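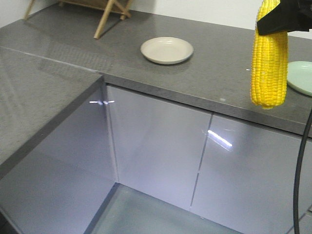 *Corn and a plate at the corner of the counter.*

# Pre-upgrade checklist, Betari desktop

I run through this before every release upgrade on the Flendville machines, and my comments are in there because I always forget what I meant otherwise. Last gone through in May.

- [x] **Free space on root.** Wants 400 MB in /boot and I had 373, argh. Removed two old kernels and it was happy.
- [x] **Backup finished and readable.** I restored one folder to check. Please do this, a backup log that says OK has fooled me before!
- [x] **Third-party repos off.** Navarro is the one that bites. It pins its own graphics library and the upgrader stops halfway.
- [x] **Held packages.** Run `apt-mark showhold`. There was one, the printer driver. Left it alone.
- [ ] **Flatpak runtimes.** 31 installed, and I'm sure half of those are leftovers. `flatpak uninstall --unused` is next on my list.
- [x] **Regular updates first.** 79 packages, took over an hour on the old laptop (bring a snack).
- [x] **Power cable in.** Yes, really.
- [ ] **Trorance plugin.** Afiq Pangaribuan says the new build works but you have to delete the config folder first. Haven't tried it, and I'd like to copy my presets out before I do.
- [x] **Live USB that boots.** Tested on both machines.

Still open: the two unchecked boxes. Afiq, if you get to the plugin before me, put your notes under that line.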